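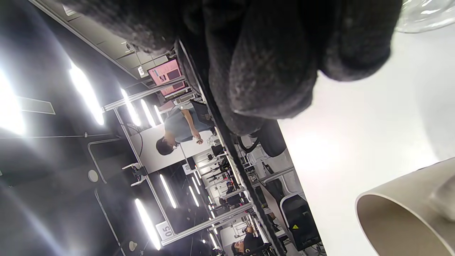

Glove, cup and table, Mahuika.

Search this site
Enter keywords
Go

Mahuika Walled Garden: progress report to the Dollurance Fund
4 July 2025
By Effie Leckie

This report covers the work on the walled garden at Mahuika from the start of March to the end of June. It follows the headings in the grant agreement. Photographs of the beds and the accounts for the period have gone to the Fund separately.

Paths and edging

The central path has been relaid from the south gate to the dipping pond. We lifted the old gravel, which had sunk well below the edging tiles, and put down a new base of crushed rock. Of the original edging tiles, 153 were sound enough to clean and put back. The remainder were cracked or had lost their rolled tops. Broken ones have been stacked behind the potting shed and we would like to keep them in case a pattern is needed later.

The two cross paths have not been started. The contractor, Urov, found a clay drain running under the eastern one which is not on the 1920s plan or any later survey. It is still carrying water. Knut Stüber has asked that we leave the path alone until the drain has been followed back to the wall, and I agree with him. Urov have quoted $1,249 for the tracing work. This would come out of the contingency line and we ask for the Fund's approval below.

North wall

Repointing of the north wall is complete on the inner face. Lime mortar was used throughout. The work stopped for nine days in late May when the nights were too cold, and it was covered with hessian during that time. The outer face was never part of this grant, but the lower courses at the western end are in poor condition and will need attention within a couple of years.

The training wires are up. There are seven rows, fixed to new galvanised eyes, and the old iron nails have been left in the brickwork where they were not doing any harm.

Planting

The bare-root fruit trees arrived from Semesora in the second week of June and were planted the same week. There are 11 espaliered pears on the north wall, six apples along the central path and a pair of quinces at the gate. One pear came with a damaged graft. Semesora have agreed to replace it next winter at no charge.

The four main vegetable quarters were dug over in March and sown with broad beans, oats and vetch as a green manure. Germination was patchy in the south-west quarter, where the soil is heavy and had been driven over by the skip truck. We resowed it in April with a better result. The intention is still to have all four quarters under vegetables by October.

The herb border has been marked out but not planted. I had hoped to put in the rosemary and the bay in autumn. The soil test came back with a higher lead reading close to the old glasshouse footings than we expected, and we have held off anything edible within two metres of them. The second test is booked. If it gives the same figure, that strip will go over to flowers for cutting and the herbs will move to the east side.

Water

The tank and pump are installed and working. The tank takes roof water from the potting shed and the bothy. It was full by the middle of June. The tap at the north-west corner drips and Urov have been told.

Visitors and school groups

The garden was open on weekends until the end of May, and then closed for the path work. In that time 145 people came on the guided walks. The two school visits planned for June were moved to spring at the schools' request.

Spending

Spending for the period was $3,289 under budget. Most of this is the cross paths, which will be charged in the next period. The fruit trees cost slightly more than allowed because of freight, and the seed order cost slightly less.

Decisions requested from the Fund

1. Approval to use contingency money for the drain tracing.
2. Agreement to move the completion date for the cross paths from August to the end of October.
3. Agreement in principle to the change of use for the glasshouse strip, if the second soil test makes it necessary.

Next period

Trace the drain and relay the cross paths. Turn in the green manure in August, quarter by quarter, starting with the north-east. Plant the herb border once its position is settled. Prune and tie in the pears. Knut will draw up the labels list from the 1920s plan and send it to the Fund for comment before anything is engraved.

Related items
Progress report: clearing and survey
Soil test results, first round
Fruit varieties for the north wall
Guided walks: spring dates
Dipping pond repairs, notes by Knut Stüber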